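Workshop notebook, May — pan handle glue-up and oil tests

Came in later than I meant to on Sunday, after the rain had finally let up, and spent the first half hour just sweeping and putting things back where they live. I know the notebook is supposed to be for results, but I think better with a clean bench, and Ghada Hattar always says she can tell from my handwriting whether I tidied first. So, for the record: I tidied first.

The main job this week is the set of replacement handles for the Hilluvau kitchen. They sent over a box of their old sauté pans with the handles cracked or gone altogether, and they would like them back in wood, nothing fancy, something a cook can hold through a long shift without thinking about it. I have been turning them in cherry, with two in hard maple for comparison, and I am enjoying it more than I expected to. It's a lovely thing to have a job where you can pick up the finished piece and know right away whether it is any good.

Blanks

I cut the blanks long and left them in the rack by the window for a couple of weeks to settle. One of the cherry ones moved quite a bit, enough to see daylight under the straightedge, so it has gone in the bin for knobs and pegs. The others are fine. Ghada thinks the bad one came from the end of the board nearest the knot, and looking at the grain again this morning I believe she's right. Note to whoever cuts the next batch: mark which end of the board each blank came from. A pencil letter on the end grain is plenty.

Moritz, the old lathe, is running sweetly again now that the belt has been changed. There is still a little hum at the higher speeds, which I can feel through the tool rest more than hear. I kept it slow for the roughing and only brought it up for the last passes. If the hum gets any worse I would like to take the headstock apart and look at the bearings, but I'd want a whole free day for that and somebody patient to hold the lamp.

Shape

I went back and forth on the shape for longer than I should admit. The old handles were straight all the way along, and when I tried one with a damp palm it wanted to twist. A slight swell toward the back fills the hand much better, and a rounded end keeps it from slipping through. Ghada prefers the end wider than I do, more like a mushroom. We have small hands and large hands in this shop and neither of us is the cook, so I turned one each way and they will both go over with the next delivery for the kitchen to try.

The gray model, with its broad domed top and the stem narrowing as it goes down, is a good deal closer to Ghada's idea than to mine. 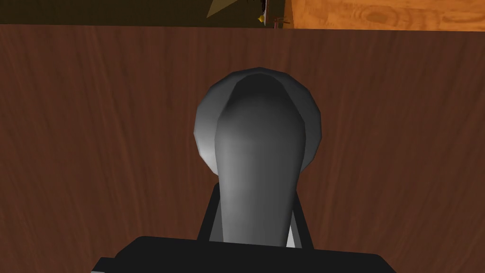 Sanding and finish

Sanded through the grits as usual and finished at 320. I wiped each piece with a wet rag after the second-to-last grit to raise the grain, let it dry by the stove, and then went over it once more very lightly. I used to skip that step when I was in a hurry and I regretted it every time, especially with the maple, which goes fuzzy the first time it meets dishwater.

For finish I am comparing two oils. The first is the Ellex, the one in the tall tin we have had on the shelf since last year. The second is the Xia blend Ghada brought back, which is thicker and smells faintly of oranges. I warmed both in a pan of water before putting them on. The Ellex soaked in fast and wanted another coat almost right away. The Xia sat on top much longer, and I had to wipe it back hard after 40 minutes or it would have gone tacky on me. So far I like the color of the Xia on the cherry — a deep honey brown — and the feel of the Ellex on the maple, which is no help at all when it comes to choosing one.

Each handle has had 3 coats. They are hanging on the wire over the long bench, so please duck.

Ferrules

The brass tube arrived in 85 mm lengths, longer than I need, but the offcuts will do nicely for awl handles. I turned the tenons a hair oversize and pressed the ferrules on with the vise and a block of scrap. One tenon split. I had left it too fat and got impatient, and I could feel it going before I heard it. The others went on snug and square.

Still to do

Soak one offcut of each oil overnight and see how the surface looks in the morning. Drill for the tangs, using the fence and the long bit. Ask Hilluvau whether they want a hanging hole in the end, and what size hooks they have. Order more rags, and a new glue brush to replace the one I left to harden in the pot.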